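Tabletop scene resets
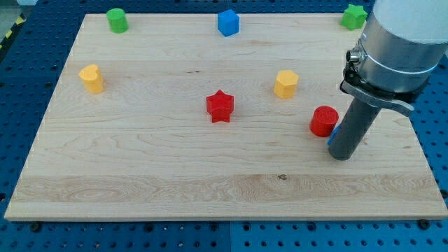
Vol. 3, p. 965

A tabletop scene reset is the act of clearing and rearranging the objects in front of a robot arm between trials. In manipulation work the objects are often small colored blocks in simple shapes such as cylinders, cubes, stars and hearts, set out on a wooden board. Rules for the reset are normally written down by each laboratory, and they differ from one to the next. The best known set among teaching labs is the Bovholm practice, named after the workshop where Ewan McPhee drew it up.

Board and table
The board rests on a perforated table, and its place is fixed by reference to the rows of holes. The Bovholm practice asks that the board be checked against the same holes at the start of every session. A board that has moved is put back before any block is touched. Wood with visible grain or a knot is allowed, but the same board must be used through a whole series and must keep the same face up. Turning it over counts as a change of background and is entered in the log.

Placement of blocks
Blocks are scattered by hand or placed from a printed list. In the scattered method the operator may not line them up or sort them by color. Two blocks of the same shape in different colors may be on the board together, as may two of the same color in different shapes - this is common in tasks where the arm is told which one to go to. A block may stand close to the edge of the board if its whole base is supported. The minimum gap between blocks is left to the laboratory. Stornine, which adopted the practice with changes, sets it at 13 millimeters.

Position of the arm
Before a reset the arm is raised and stopped, and it stays stopped until the operator's hands are clear of the table. Floor marking in yellow and black is widely used around the work area. The rod or other tool is then lowered to its starting height above the board. It should not rest on the wood.

Records
Each reset is given a number. The log also names the board and the block set, with a note of any block that has been replaced. Printed blocks wear on their top faces and are inspected after every 500 trials. The Hou revision, issued in May, shortened the log to a single line per reset and dropped the operator's signature.

Criticism
Users at Grillitell have objected that hand scattering tends to leave the middle of the board fuller than the corners. They use printed lists only. McPhee's notes accept the point for long series but keep the scattered method for short ones.

See also: Fixture plate; Trial log; Work area marking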